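Arell bench group — minutes, August 2023

Present: full group except the Nusetti visitors, who sent comments in writing. Minutes of the last meeting were approved with one correction: the figure for usable recordings should read 292.

1. Two-arm instrument task
Discussion of how far one policy can be trained on both the box work and the drape work. The comparison so far is between a policy trained on head and wrist views together (Grastine) and one trained on the head view alone (Tosh). Each was given 60 trials. Grastine finished 40, Tosh finished 30. Most of the Tosh failures came at the grasp, with the fingers closing short of the object.

There was disagreement about whether this says anything about the wrist views as such. The Nusetti comments point out that Grastine also trained longer. Agreed that the result is not to be written up until Tosh has had the same training time.

2. Scoring
A trial counts as finished only if both arms have let go and drawn back. Partial scores will be kept in a separate column — they were mixed in with the finished trials in the first sheet, and the sheet has to be redone.

3. Tabletop
The objects along the back of the table stay where they are until the Tosh reruns are done. After that we move them and repeat a short set to see whether the policy depends on them. The steel tray also stays. Its angle is to be noted at the start of every session.

4. Views attached to these minutes
Wrist view with the blue folder, then head views of the two-arm hold and of the instruments on the drape. 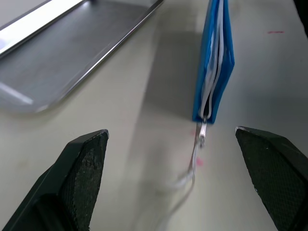
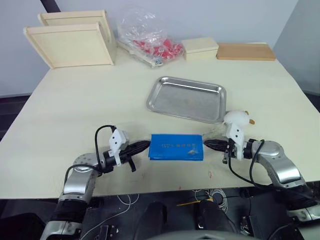
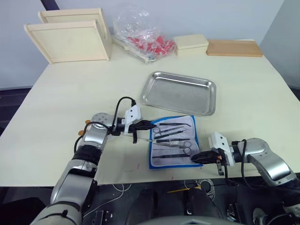
Remedios Soler
Recording secretary, Arell bench group

5. Actions
Rerun Tosh at matched training time, same trial count. Redo the scoring sheet. Reply to Nusetti on training length and send them the trial list.

6. Other business
The label scheme for the instruments was raised again. Left open until the reruns are in. Next meeting when the new scores are ready.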